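Seswood Animal Services
@SeswoodAnimals

Thread: Feeding stations in foster homes. The following guidance applies to all households in the Bumari Foster Program and replaces the handout distributed in May. (1/11)

Seswood Animal Services
@SeswoodAnimals

The program now includes 254 active households. Many have asked for clearer direction on dry food, treats and the storage of supplies. Staff have reviewed those questions, and the answers are set out in this thread. (2/11)

Seswood Animal Services
@SeswoodAnimals

A double feeder with two stainless steel bowls is the recommended arrangement. It should stand against a wall, on a hard surface that can be wiped down. Carpet should be avoided. When both bowls are used for dry food, fresh water must be offered in a separate dish at all times. (3/11)

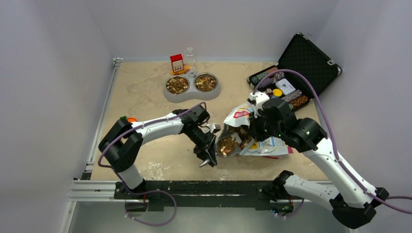 Seswood Animal Services
@SeswoodAnimals

Dry mixes with different ingredients should be kept in separate bowls during the first week of a placement. Foster caregivers are asked to note which mix is eaten and which is left, and to enter this on the daily sheet. Mixes should not be combined until the placement coordinator has confirmed the diet. (4/11)

Seswood Animal Services
@SeswoodAnimals

Supplies for an animal may be kept together in a hard case with a latch. Rolled mats and covers pack well along the sides, with boxes and lidded tubs in the middle. The case may stand open near the station during setup. It must be closed and latched when no adult is present. (5/11)

Seswood Animal Services
@SeswoodAnimals

Children's toys and building blocks are not suitable as animal toys. Small parts can be swallowed. Households with children should clear them from the feeding area before an animal is let into the room. Questions about specific items may be sent to Yutong Liang, Foster Placement Coordinator. (6/11)
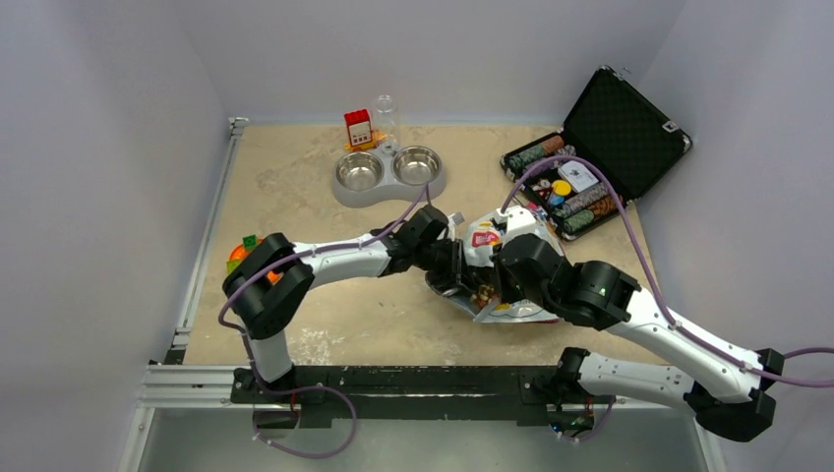
TREATS AND SNACK BAGS

Seswood Animal Services
@SeswoodAnimals

Snack bags of any kind should be kept out of an animal's reach. Foil packaging is noisy, smells of food and tears easily, and swallowed pieces may require surgery. An opened bag should be emptied into a container with a tight lid and the packaging thrown away the same day. (7/11)

Seswood Animal Services
@SeswoodAnimals

Human snack foods are not permitted as treats – this includes plain varieties. Approved treats are supplied with each placement and may be replaced at no cost from the front desk at 31 Groruritz Street. (8/11)

Seswood Animal Services
@SeswoodAnimals

Stainless steel bowls should be washed with hot water and dish soap once a day and dried before they are refilled. The feeder itself should be wiped under the bowls, where crumbs collect. Scouring pads should not be used on the bowls. (9/11)

Seswood Animal Services
@SeswoodAnimals

Replacement bowls, feeders and lidded containers were provided this year through a grant from the Bustamante Fund. The grant covers 603 items. Households that have not yet received a set may request one by replying to their most recent placement email. (10/11)

Seswood Animal Services
@SeswoodAnimals

Printed copies of this guidance are available at the front desk. If an animal has eaten packaging or any part of a toy, caregivers should call the on-duty veterinary line immediately – please do not wait for a reply to an email or a message on this account. (11/11)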